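Grutcombe Counter Sorting Set
Catalogue no. 3782
Trays and bin for storerooms, packing benches and utility rooms

General

The Grutcombe set consists of 2 shallow trays, one blue and one red, and one tall white bin. All parts are plastic. The set is intended for sorting small consumables on a flat worktop before they are shelved or issued: bin liners on the roll, lidded jars, tape, cloths and similar. It replaces the earlier Pekside set, which had three trays of equal height and no bin.

Trays

Both trays are the same moulding and differ only in colour. The rim is thick and raised, and the outside carries vertical ribs. Corners are rounded for wiping out. The walls are low enough for labels on upright goods to be read from the front in most cases - short rolls placed in a second row may be hidden by those in front.

Rolls of liners should be stood on end. Stored flat they tend to unwind against each other and take up more of the base. Where a roll has a loose outer flap, tuck it in or secure it with the paper band before loading. Jars should be placed with lids uppermost and not stacked.

Bin

The white bin is taller than the trays and has a slot-shaped handle cutout below the rim. It is used for goods that have been checked and are ready to move. Do not lift it by one side only when loaded. The cutout is open, so the bin is unsuitable for liquids above that level or for loose powders.

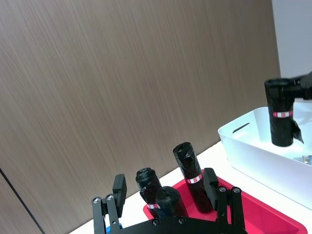
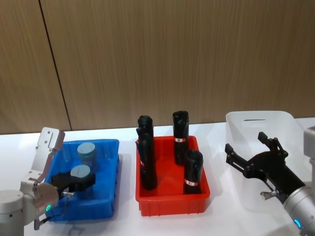 Layout

Most sites place the trays side by side with the bin at one end, on the side of the operator's stronger hand. The set needs a clear, level surface. A gap of 20 mm between parts is sufficient to get the fingers under the rims. On smooth tops the trays may slide when pushed from one end - the Teuber non-slip mat is available separately and can be trimmed with household scissors.

Colour use is left to the customer. Narkonberg depot keeps liners in red and jars in blue, and this is the arrangement printed on the card supplied with the set.

Cleaning

Wash by hand in warm water with ordinary washing-up liquid. Maximum water temperature 65 °C. Do not use scouring pads, which mark the inside of the blue tray in particular. Dry before nesting. The two trays nest; the bin does not nest with them and is stored separately.

Spares

Trays and bin can be ordered singly. State the colour with the catalogue number. Pekside trays are no longer supplied.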